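Rod pusher or parallel jaw for sorting small blocks on a tabletop arm?
Posted in Robot Arms & End Effectors
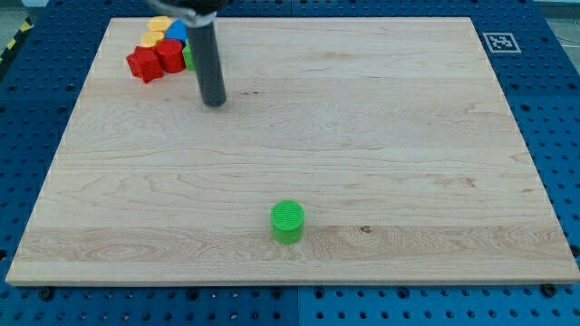

So I've been going back and forth on this for most of October and I'd like to hear from people who have tried both. I have a Jivuvus arm over a perforated metal table with a maple board on top, and the job is pushing small plastic blocks into a group by color or shape. Right now the end effector is just a black rod with a rounded tip, held in a metal clamp. It never grips anything, it only shoves.

What I like: it's dead simple, I can't crush anything, and I can see past it most of the time. What I don't like: round pieces. The green cylinder wanders off sideways if the rod touches it even a hair off center, and then I'm chasing it across the board. The cubes just rotate a bit and go where I want.

I logged 200 pushes with the rod and 7 of them ended with a block off the board, all cylinders. The Borness two-finger jaw is 800 dollars and I'd have to redo my mount for it. Is it worth it, or is there some trick to pushing that I'm missing? Camera is fixed, looking down at an angle, with a marker next to the board for calibration.

- clusteck_fan

Posted by maplebench

I ran a rod for a long time before I bought a jaw, and I'd keep the rod if pushing is really all you do. Two things helped me a lot. First, slow down for the last inch before contact. Most of my sideways escapes were from hitting the piece at travel speed. Second, do short pushes and look again after each one - I went from one long push to a bunch of little ones, and the cylinders pretty much behaved.

Also check your tip height. If the rod rides too high it can tip the taller pieces over, and if it's too low you'll scrape the wood sooner or later. I set mine with a couple of playing cards under the tip, then take the cards out.

The jaw is nicer for pulling one block out of a tight pile, no question. With a rod you have to come at the pile from the side and peel things off, and you nearly always bump a neighbor. But a jaw needs room for both fingers, so in a really packed cluster I end up nudging things apart first anyway. And the fingers hide a lot more from the camera than a rod does. Even a rod will cover up a small block if it's parked in the wrong spot, so back it away before you take the image you're planning from.

Posted by Grimsdottir_user

get the jaw, you'll want it eventually

Posted by torque_and_tea

Kind of disagree with the one-liner above (sorry!). I had the Grímsdóttir jaw on a similar setup and spent more time on finger alignment than on the task. It's a good gripper, I just didn't need it for a sorting job.

Before you spend 800 dollars, try a wider tip. I printed a shallow V that slips over the end of the rod, so a cylinder sits in the notch and can't roll around it. Took me an evening and two bad prints. I've done 1,000 pushes with it and the cylinders are no longer my problem pieces. The catch is that now the wrist angle matters, where with a plain rod you can come in from any direction and not care. My controller code needed a fair bit of patching for that.

If you do go with the V, make it a friction fit and not glued. I swap back to the bare rod whenever I need to poke into a tight gap.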